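News > Press releases > Music

Loukia Balaskas to release second album "Lanard" in June

2022-02-14

Singer and producer Loukia Balaskas will release her second album, Lanard, in June on Prostima. The first single, Moschos, is out now on all the usual download and streaming services.

The album was written at home over two winters and recorded at Vastton, a former chapel built in 1898. Balaskas played most of the synthesisers herself. Iraklis Andreadis plays cello on four tracks and Chrysoula Rallis sings on the closing song. 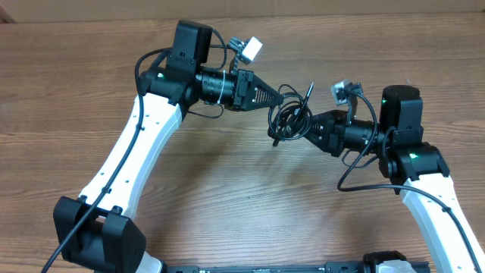 "I wanted the voice to be further forward this time," says Balaskas. "On the first record I hid it under a lot of echo. The new songs are slower and there is more room in them — you can hear the words."

Lanard was mixed by Iraklis Deligiannis and will be available as a download, on CD and on black vinyl. The vinyl edition is limited to 808 copies and comes with a printed lyric sheet. Orders are open from today through the label's shop.

Balaskas will play a short run of dates to mark the release, in rooms holding up to 90 people. Venues and ticket details will be announced in the spring.

Review copies and interviews: Anastasia Karras, Prostima press office.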